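Back in the shop by 7 and stayed way too late again. Pankaj helped me redo the cable along the wrist, and we swapped the rubber pads on the fingers -- the old ones had gone shiny. Then I went back to the butterflies, which I love and which are driving me nuts! They're so flat. The silicone glasses are easy by comparison, all that squishy stem to grab.

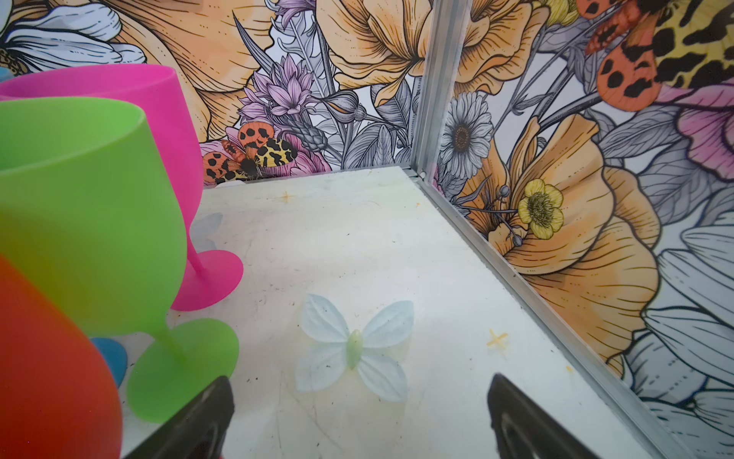
Tomorrow I want to try closing slower and coming in lower. Eleni thinks I should fix the wrist angle first. Ugh, she's probably right. Need more zip ties.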